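Equipment Review: Two-Finger Grippers for Computer Disassembly and Reassembly

Prepared for the Vudedora electronics recovery program by Tsutomu Miyazaki, with bench work by Minoru Hayashi

The Vudedora program was established to determine whether end-of-life office computers can be stripped and rebuilt by a single robotic arm at a cost acceptable to a regional recycler. Most of the effort to date has gone into planning and fixture design. In March the program turned to the question of the gripper itself, which had been chosen early and never formally compared with the alternatives. This review sets out the findings of that comparison.

Three grippers were assessed. The first was the Robotiq two-finger unit already fitted to the arm. The second was the Peltance, a parallel gripper with interchangeable fingertips. The third was the Rarneo, a lighter unit with compliant pads intended for food and packaging lines. Each was mounted on the same arm and driven through the same Aoki controller, so that differences in motion planning would not colour the results.

The trial consisted of 294 attempted operations on desktop towers of mixed age. An operation was counted as complete only if the part was removed or seated, released cleanly and left without visible damage. Operators were not permitted to adjust the part by hand once the arm had begun its approach. Where an attempt was abandoned, the case was reset and the attempt recorded as a failure.

Access proved to be the governing consideration. A tower laid on its side with the panel removed appears generously open, but the usable space above the motherboard is restricted by the drive cage, the power supply and whatever cabling the previous owner left behind. A gripper body that performs well on an open bench may be unable to reach a slot near the drive cage without fouling a cable. For this reason the assessors gave more weight to the shape of the gripper immediately above the fingers than to the maximum opening quoted by the supplier.
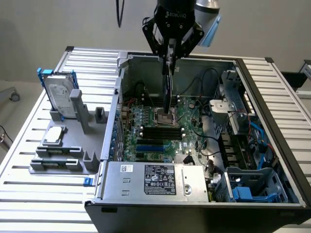

On this measure the Robotiq unit performed soundly. Its fingers reached every slot in the test set, although the approach angle had to be altered for the more crowded cases. The Peltance was narrower at the fingertips and was preferred for small connectors and latches. Its body is deeper, however, and in 13 attempts it made contact with the drive cage before the fingers had reached the part. The Rarneo could not be recommended for board-level work. Its pads deflected under side load, and long parts tended to rotate in the grip during insertion.

Grip force was the second consideration. Thin boards held on edge require enough force to resist the push of insertion and no more. The Robotiq and the Peltance both held a consistent setting through the Aoki controller once calibrated. Calibration on the Peltance took 38 minutes from a cold start, against 28 minutes for the Robotiq. Neither figure is burdensome for a fixed installation, but the program changes fingertips frequently and the difference was felt over a full day of testing.

The Rarneo deserves some credit for its handling of drives. Its pads left no marks on labels, a point of practical value where serial numbers must be scanned later in the process. Mr. Hayashi has suggested that it be kept for the sorting station, and the program has accepted that recommendation.

The assessors also wish to record several observations on the Aoki controller. The teach pendant is clearly laid out and the force display is legible from a normal standing position. Changing between gripper profiles is less satisfactory. The controller retains the previous tool offset until the operator confirms the new one on a second screen, and the prompt is easily overlooked. On one occasion this led to a fingertip being driven into a test board. A firmware revision has been requested – the supplier has acknowledged the request but has given no delivery date.

Fixtures should be budgeted for alongside any gripper. Parts placed loosely on a bench were a persistent source of error with all three units, and results improved once holders were printed to present each part in a known orientation. Prospective buyers who compare grippers without settling this question first are likely to draw the wrong conclusions about finger design.

The program will retain the Robotiq unit as its principal gripper for memory, cards and drives. The Peltance will be purchased for connector work, subject to a redesigned mounting bracket. A further trial, covering fastener removal and cable routing, is planned once the bracket has been delivered.

Related items

Fingertip wear on the Peltance parallel gripper
Aoki controller: notes on tool offsets and profiles
Printed fixtures for drives and memory
Rarneo pads at the sorting station
Vudedora program: planning summary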